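25 novembre 2000

Bon, je reprends ce cahier après des semaines de silence, et c'est la faute de la petite souris. Enfin, de la dent. La première dent de Rai, celle du bas qui bougeait depuis les vacances et qu'il nous montrait à table en la poussant avec la langue (un régal, surtout pendant la soupe). Elle est tombée hier soir dans une tartine. Il a hurlé, puis il a ri, puis il a voulu téléphoner à sa grand-mère, à la maîtresse et au monsieur de la boulangerie. On s'est arrêtés à la grand-mère.

Le problème, c'est sa sœur. À 9 ans, Trendon pour les intimes (c'est le nom de son royaume imaginaire, elle signe comme ça tous ses dessins et on a fini par l'appeler pareil) ne croit plus à la souris depuis le printemps. Je le sais, elle me l'a dit en mai, dans la voiture, avec un air de notaire : « Maman, l'écriture de la souris, c'est la tienne, elle fait les mêmes r. » J'ai failli rater le rond-point. Je lui avais fait promettre de ne rien dire à son frère et elle avait promis, mais hier soir je voyais bien que ça la démangeait !

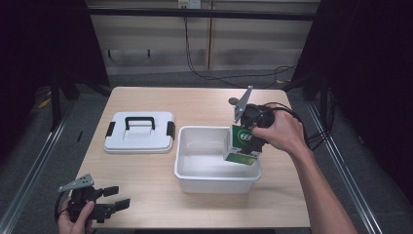 Donc me voilà à onze heures passées, en chaussettes dans le couloir, avec une pièce dans une main et une lettre minuscule dans l'autre. La lettre, j'y avais passé un temps fou. J'avais écrit de la main gauche pour que les r ne me trahissent pas, et le résultat ressemblait à l'ordonnance d'un médecin en mer. J'y racontais que la souris venait de Danilden (le pays des souris, c'est Rai qui l'a baptisé l'an dernier, et gare à qui prononce mal), qu'elle avait fait 3 751 pas de souris pour arriver jusqu'à nous et qu'elle trouvait la dent magnifique.

La porte grince. Elle grince depuis qu'on habite ici et chaque année je me dis qu'il faut mettre une goutte d'huile, et puis non. Je l'ai soulevée un peu en poussant, ça marche une fois sur deux. Rai dormait en travers, la tête précisément sur l'oreiller sous lequel je devais aller fouiller. J'ai glissé deux doigts, puis la main, puis l'avant-bras. J'ai trouvé un playmobil, un mouchoir, un bout de biscuit, pas de dent. Et là, dans le noir, une petite voix depuis l'autre lit :

« Elle est dans la boîte d'allumettes, à gauche. » 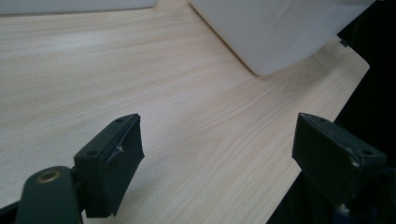 La table, bien éclairée.

J'ai cru mourir. Trendon était assise sur son lit, les genoux sous le menton, pas endormie du tout. Elle s'est levée, elle a attrapé la boîte du premier coup et elle me l'a tendue avec un sérieux de complice. Puis elle a demandé à lire la lettre. On est allées toutes les deux dans la salle de bains, porte fermée, assises sur le bord de la baignoire, et elle a relu mon chef-d'œuvre en fronçant le nez. Verdict : c'était bien, mais ça manquait de paillettes, et la souris ne disait pas « magnifique », elle disait « épatant ». Elle a corrigé. Elle a ajouté un post-scriptum où la souris salue Stivier, le lapin en peluche. Moi je n'y aurais jamais pensé, et c'est ce que Rai a préféré ce matin, évidemment !

On a semé des paillettes sur l'oreiller (il y en a partout, jusque dans le beurre). Elle s'est recouchée ravie, et juste avant que j'éteigne elle m'a dit que c'était plus drôle de ce côté-là. J'ai eu un petit pincement, je l'avoue. Moi qui me faisais toute une montagne de ce qu'elle avait perdu.

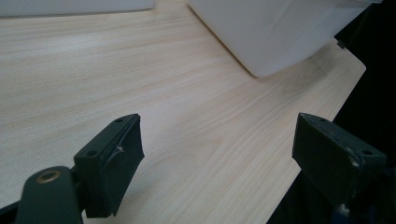
Le même jour, plus tard

Réveil à six heures par un cri qui a dû s'entendre jusqu'à l'église. LA SOURIS EST VENUE. Il a fallu lire la lettre en boucle, la relire au lapin, la relire à Papa qui se rasait. Trendon a joué l'étonnement comme au théâtre, les deux mains sur les joues, j'ai dû sortir de la pièce. Ensuite Rai a voulu savoir combien de dents il lui restait à perdre, combien ça ferait de pièces, et si on pouvait accélérer. Il vise 100 francs. Je lui ai dit qu'on n'attachait pas de ficelle à une porte dans cette maison. Il a regardé la porte très longtemps.

Ileana Bogdan est passée prendre le café pour me rendre mon moule à kouglof, et elle m'a raconté que chez elle, quand elle était petite, on jetait la dent sur le toit en demandant à la corneille une dent de fer en échange. Rai a adoré. Il hésite maintenant entre la souris et la corneille pour la prochaine, et je me vois mal sur le toit en chaussettes.
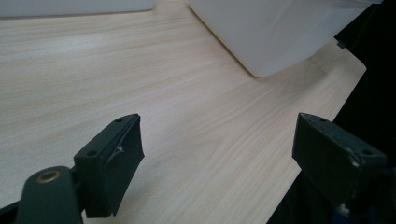
À ne pas oublier

Huiler la porte. Racheter des paillettes, les dorées, dit ma directrice artistique. Garder la lettre dans l'enveloppe bleue avec les bracelets de naissance. Et demander à Maman si elle a encore mes dents à moi, je crois me souvenir d'un pilulier dans le tiroir du buffet. J'ai un peu peur de la réponse.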